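Search this site Go

Print this page | E-mail to a colleague

Flundetico soft fingers and the Prekmont wrist camera: four weeks on a two-arm table

I bought the Flundetico finger kit in May, after I became tired of gluing rubber on hard fingers. The kit has foam fingers for two grippers, a bag of screws and a paper manual of 4 pages. At the same time I replaced our old wrist cameras with the Prekmont model. The arms and the controller (Kwok) stayed the same, so I think the comparison is fair, but of course it is one table and one user.

Mounting

The manual says 30 minutes for each gripper. I needed nearly double for the first one, and the second went well. The screws are short, and if you drop one behind the front rail you will look for it a long time. I recommend to put a cloth there first. After the fingers are on, you must teach the controller the new closed position. Kwok's menu has this under "Tool", not under "Gripper", and this cost me one evening.

The backpack

My usual test is a school backpack lying on the table, which two arms have to work on together. Cloth is difficult for any gripper. With hard fingers you either miss the strap or you pinch it so strongly that the whole pack moves.

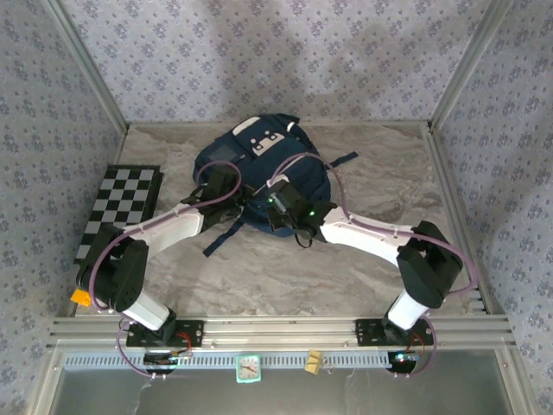
I ran the backpack task 258 times in total, half with the old fingers and half with the foam ones. I will not pretend that this is science. With the foam fingers the left arm lost the cloth less often, and I could set the closing force lower by 26 percent before it began to slip. The right arm showed a smaller difference. I believe the reason is its wrist joint, which has a little play, and no finger can repair this.

One thing I did not like: the foam catches on zipper pulls. When the gripper opens again, it sometimes takes the zipper with it. If your work is mostly clothes and bags, please think about this before you order.

Books and boxes

For the second part I put more things on the table. A book is a good test because it is stiff, smooth, and it wants to fall. A flat box is harder to pick, and a soft pouch is somewhere between. 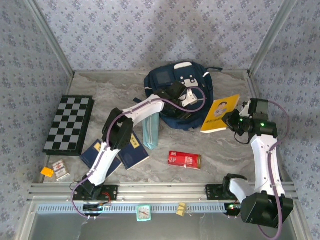 Right arm at the yellow book, left arm over the backpack.

Thick books were easy. Thin books need more care, because the foam is wide and the edge of the cover can go into one of its openings. Then the book stands crooked in the hand, and when you try to put it into a bag it touches the side. I solved it by approaching slower and closing in two steps. The Skikeo fingers which I tried last year did not have this problem, but they also could not hold a pouch, so I prefer the foam.

Flat boxes remain a problem. The tips are too round to go under an edge. I push the box against something first, and then I take it. The manual shows a picture of a finger going under a box as if it was nothing. I could not repeat it.

The wrist camera gave me more pleasure than I expected. With the old camera, the object in the hand was only a blur. The Prekmont keeps the near things sharp, and I can read the title on a spine while the book is being held, also small characters.

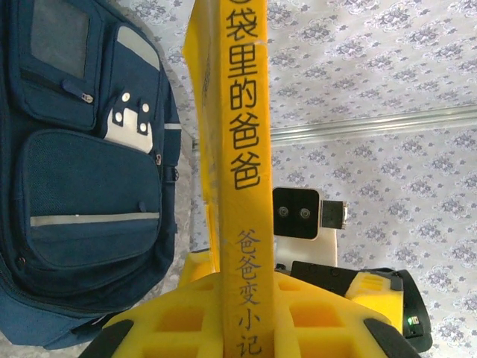

What I would change

The cable of the camera is too stiff. It leaves the housing at a bad angle and it pulls when the wrist turns far. I made a bigger loop and now it is acceptable.

Spare foam should be in the box. Mine has already some marks on the edges after four weeks, and Flundetico sells the pads only in pairs.

The camera software asks for a restart after each change of exposure. This is slow when you look for the right value.

Verdict

For mixed objects I would buy the fingers again. For flat boxes only, no. The camera I would buy even without the fingers.

Print | E-mail

Comments (3)

gripfan_k: Did you try them with the force limit off? Mine squeeze out of shape if I do that.

tablebot: Same trouble with the zippers here. A thin tape on the inner side of the tips helped me, but you lose some friction.

marlow7: Thanks for the note about the "Tool" menu. I was searching in the wrong place since yesterday.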